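Table and Print Checklist for Small Press Shows
Mosholm Comics Collective, revised October

Fill this in before you load the car and again when the table is up. Comments under each item come from the last few shows and are mostly by Priya Dvorak, who did the walk-round at Ollisitz. Mark each line OK, FIX or N/A.

SECTION 1. BOOKS AND PRINTS

1.1 Page count and order checked on one copy from each box
Status: OK
Comment: Pull the copy from the middle of the box. The top copy is usually the one the printer looked at. Wojcik sent us a batch of the second Doditz book with two spreads swapped, and we only found it when a reader brought one back to the table.

1.2 Trim and bleed
Status: FIX
Comment: The mini comics are trimmed tight on the right side and page 7 loses part of a speech balloon. It can still be read. Sell them at the lower price and fix the file before the next run.

1.3 Staples flat, no sharp ends
Status: OK
Comment: Run a thumb down the inside of the center spread, carefully. Anything that catches goes in the seconds pile. This matters most for the kids' titles.

1.4 Stock count written on the sheet
Status: OK
Comment: 296 books packed, 277 left at close. Sketch cards were not on the sheet at all. Add a line for them.

1.5 Prints sleeved with backing board
Status: OK
Comment: We ran out of boards for the large size. Order before the next show.

SECTION 2. PACKING

2.1 Boxes light enough for one person to lift
Status: FIX
Comment: Keep it to 40 books a box for the thick ones. Two boxes were over that and one had a handle starting to tear. Paper weighs more than people expect.

2.2 Soft items and small stock kept apart from books

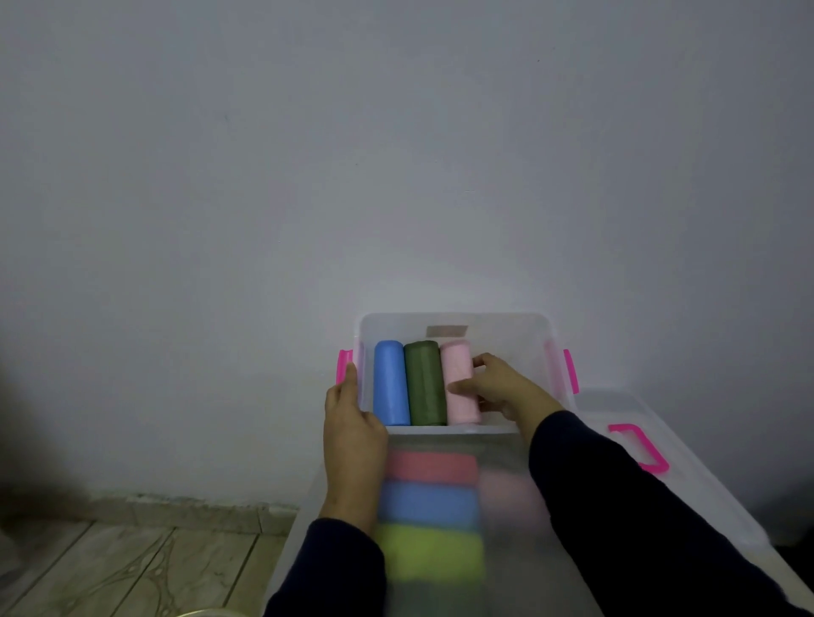
Status: OK
Comment: Table cloths go in last because they come out first. Ink, paint markers and correction fluid travel upright in a sealed bag and never in with the originals. One marker leaked on the way to Mosholm last year and took out three finished pages.

2.3 Original art in a hard case
Status: OK
Comment: Whoever drew it carries it. Do not leave originals in the car overnight.

2.4 Cash float counted by two people
Status: OK
Comment: 20 singles was not enough. Most of the morning sales were mini comics and we were borrowing change from the next table by 11:30. Double it.

SECTION 3. TABLE SETUP

3.1 Rack stands level and does not tip when the top row is empty
Status: FIX
Comment: It leans back when only the bottom row is filled and forward when only the top row is. Use the clamps. One clamp has lost its rubber pad and will mark the table, so put folded card under it.

3.2 Cloth clear of the floor on the public side
Status: OK
Comment: Pinned up at both corners. Check again after lunch.

3.3 Cables taped down
Status: OK
Comment: Only the card reader charger this time. If you bring a lamp for sketching, ask the venue first and use their tape.

3.4 Banner secure
Status: OK
Comment: The foot swings out further than the table. Turn it so it sits behind the table legs.

3.5 Nothing stored in the aisle or in front of a fire exit
Status: OK
Comment: Ollisitz stewards check this before doors and again at 2 p.m. Anything that won't go under your own table goes back to the car.
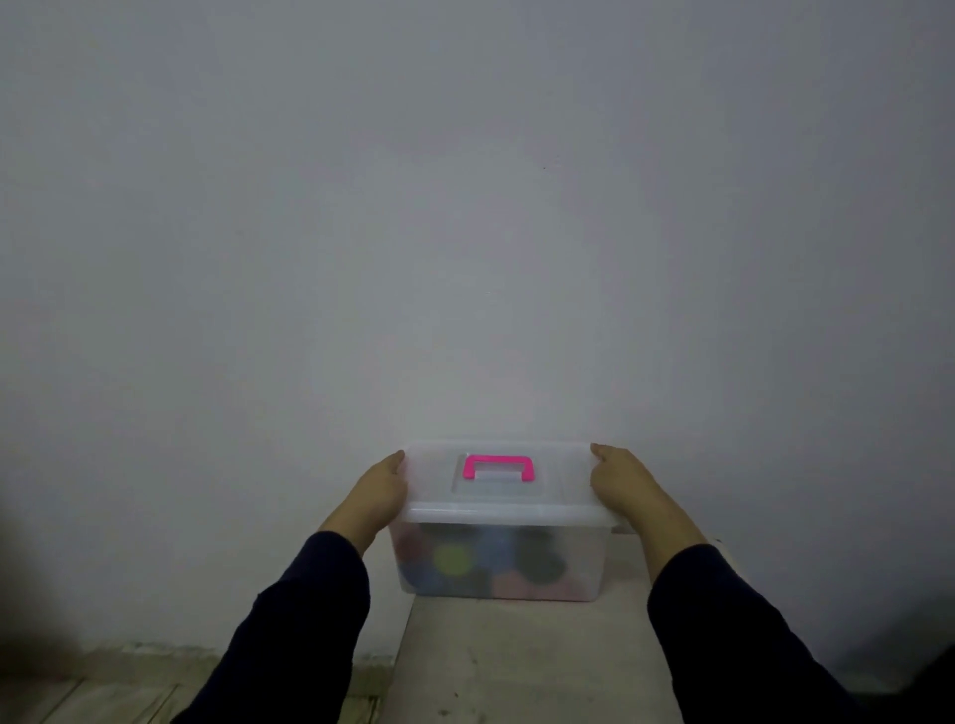 3.6 Prices visible from standing height
Status: FIX
Comment: The commission price list was lying flat and people kept asking. Get a stand for it. Say on the list whether color is extra.

3.7 Content labels on mature titles
Status: OK
Comment: Back row only, with the sticker on the front cover. The anthology needs one too. The first story is fine for all ages but the last one isn't.

SECTION 4. DRAWING AT THE TABLE

4.1 Blades capped and out of reach
Status: OK
Comment: If you are cutting sketch cards to size, do it before doors open.

4.2 Commission list kept, with name and pickup time
Status: FIX
Comment: Two people were promised the same slot. Use the printed form and stop taking new names an hour before close.

4.3 Breaks covered
Status: OK
Comment: Nobody should draw straight through. Swap every two hours even if the line is long.

Send corrections to Priya by Wednesday. Items marked FIX stay on the sheet until someone initials them.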